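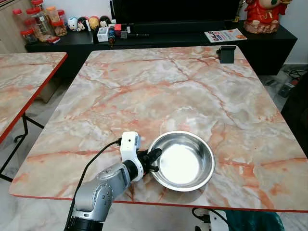
Gripper at the left rim of the steel bowl, July set

Bowl Week at Lashari

Welcome to the Lashari gallery! We're teaching an arm to handle ordinary kitchen things by showing it lots and lots of examples, and this page is where we share how the collecting goes. Zoila Villanueva guides most of the runs (she has the steadiest hands of any of us), and we have 222 bowl examples saved so far - on the way to 500!

Shiny steel on a glossy marble-pattern top is a fun one for the learning system, with all those bright reflections to sort out. We love it.

Each example is one try from start to finish, and the clumsy tries get saved too, labeled as misses. Zoila likes to do eight in a row and then move the bowl to a new spot.

Cups are next, then lids.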